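Ekden Memorial Stationery Set
Item 2827
Made by Grimshaw

Somebody has to write the death notice, and it's usually whoever owns a working pen. The Ekden set covers the paper side of a funeral: order of service cards, thank-you notes with envelopes, and a guest register with room for the relatives who write essays.

Cards come in 2 colours, cream and grey. We tried a cheerful yellow once. It went back to the printer in March.
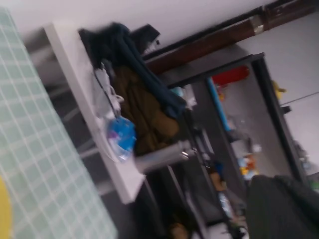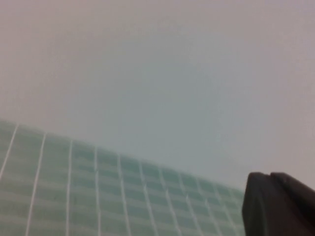
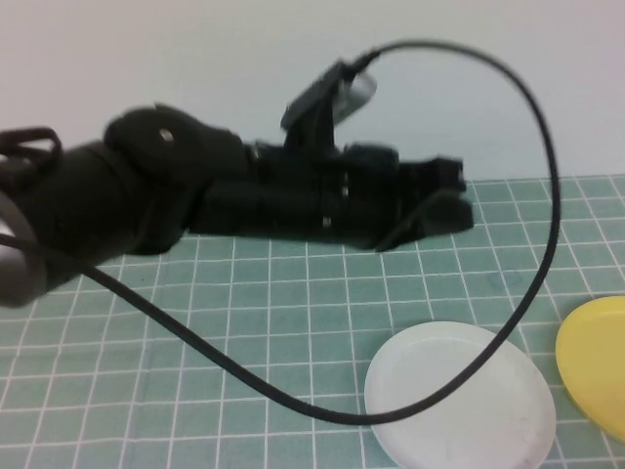
A customer in Stirkau wrote to say the register was lovely but the ribbon was too short to mark the last pages, and could we please do something before her next uncle. The ribbon is now longer.

Names, dates and a short verse are printed free. Send us the spelling you want, including middle names, and have a second person check it. Allow 3 working days after you approve the proof. Verses over 2 stanzas cost extra, as a kindness to the congregation.

Envelopes are gummed and taste the way you'd expect. The matching Fidis candle is sold separately.

Page updated Feb 4, 2020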